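Teaching Two Arms to Clear a Plate
Project report, Katalin Gulyás
2 January 2019

The plan in April was to teach a pair of robot arms a kitchen chore by remote control, in simulation, where dropping things costs no money. My advisor called this a modest goal. My advisor has not tried to pick up toast with a joystick.

Setup

Pesta, our simulator, runs the arms, the table and the food. Jivari is the control program I wrote on top of it. The operator wears a tracked glove on each hand, and the arms copy the motion with a short delay, just long enough to make you doubt yourself. Each attempt is saved as one demonstration.

Collecting demonstrations

I had hoped for 500 demonstrations and recorded 179. Of those, 51 were thrown out, mostly for food leaving the table at speed. The simulated tomato rolls beautifully. I spent a week tuning its friction and would like that week back.

The bread was harder. A wedge has one good way to be gripped and many bad ones, and from the overhead view the hand hides the thing it is about to grab.
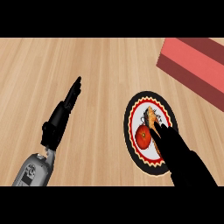 My fix was to come in from the side, stop above the plate, and only then close the fingers. It looks timid on replay, but the learned policy copied the pause too, and its grasps got better for it. The policy also copied my habit of twitching the idle hand. I did not know I had this habit.

Results

After training, I gave the policy 60 trials with the plate in new positions. It did well near the middle of the table and badly near the corners, where I had recorded almost nothing. A fair complaint on its part.

Next steps

More corner demonstrations, a second operator with calmer hands, and a camera view from the side.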